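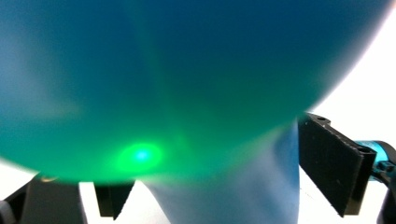 Section 2: Setting Up Your Room for a Party

The Jomar party speaker is louder than it looks, and where you put it matters more than any button on the front. Walk the room before you plug anything in and decide where people will stand, which is never where you planned. Decorations count too. A big balloon glowing blue and green with a light inside it looks lovely, and it should still be kept well away from the speaker's rear vent, as should streamers and coats.

By Silviu Olteanu, Gultcombe Audio
Updated June

We use cookies to remember your settings. Accept / Manage

1. Set the speaker on a firm, level surface. A stack of board games is neither.

2. Leave 20 inches of clear space behind it.

3. Plug the power cord straight into a wall outlet. Do not run it through the extension cord you found in the garage.

4. Turn the volume knob all the way down, then press POWER. People who do these in the other order generally do it once.

5. Hold PAIR until the ring blinks, then choose JOMAR 701 on your phone. If your neighbor's speaker shows up as well, please choose yours.

6. Play something you know well and raise the volume slowly. Stop at 44 on the display for an ordinary living room.

Note: If the bass booms, pull the speaker out from the corner. If it still booms, press TONE twice – the display will read SOFT.

CAUTION: Keep drinks off the top panel. It is flat and it is at elbow height, and your guests will treat it as a table whatever you tell them. Spills are not covered by the warranty.

CAUTION: Unplug the speaker before moving it, even if it is only going across the room.

For outdoor use, see Section 3.

© Gultcombe Audio. Contact us | Back to top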